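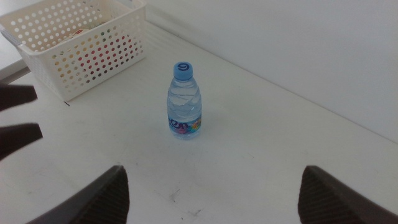 The Dralside folding table was designed for people who eat lunch where they work and would like somewhere to put it. The top is white, 63 cm across the short side, and takes a laptop, a plate and an elbow without an argument. A small bottle of water with a pale blue screw cap looks quite at home on it, and a white basket with round holes in the sides will sit in a corner and swallow whatever you were meant to file. White does show crumbs. We regard this as a feature, though Velimir Karagiannis in our returns department has heard other views.

The legs fold inwards and lock with a click you can hear in the next room. Unfolding takes one person. Folding takes one person who has read the leaflet, or two who haven't. Once flat, the table slides behind a door or a wardrobe, where you will forget you own it until Christmas.

What it will carry

The top is rated to 30 kg, spread evenly. That covers a sewing machine, a buffet for a modest family or a very settled cat. It doesn't cover standing on it to change a light bulb. We know you will, so please at least take your shoes off.

Cleaning

Warm water and a drop of washing-up liquid. Biro comes off if you catch it the same day. Beetroot is between you and the table. Scouring powder dulls the surface for good – we tried it on our own canteen table and have been putting a cloth over the patch ever since.

Buying one

Order from our workshop in Diststead or through the Futska shops. The current batch is 300 tables, and the next comes off the line in November. Order code 1885. Legs come in grey, or in a green that Ermira Obradović chose and defends.

Spare feet are sold in pairs. A table uses two pairs, and people tend to lose one foot at a time, so we now post singles free if you write and ask nicely. Elango Nambiar on the spares desk keeps a tin of them. Include your order number, and say whether the legs are grey or green, as the feet match.

Related items

Futska stacking stool, grey or green
Dralside long table, two-person fold
Ivanov clip-on lamp
Spare feet, pair
Wall hook for folded tables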